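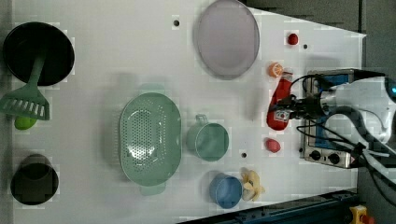 March – sourdough starter, second try

Well, the Brumholm rye flour is finally open, and I'm so glad I waited for it! Fed the starter at 7 this morning (30 g of starter, 100 g of flour, the same of water) and put the jar up on the shelf over the radiator, where the old one used to sulk – it smelled of apples by lunch, lovely and sharp. Roughly doubled by two o'clock. I'd still like to try the Klinhom white next to it, same jar, same shelf, before I go changing the water as well.

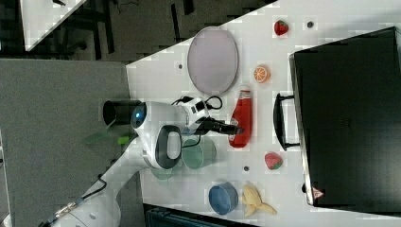 Rosalind Van Dusen thinks the shelf is too warm and that I should feed it twice a day until the weather turns. Fair enough, will start tonight and write down the smell each time.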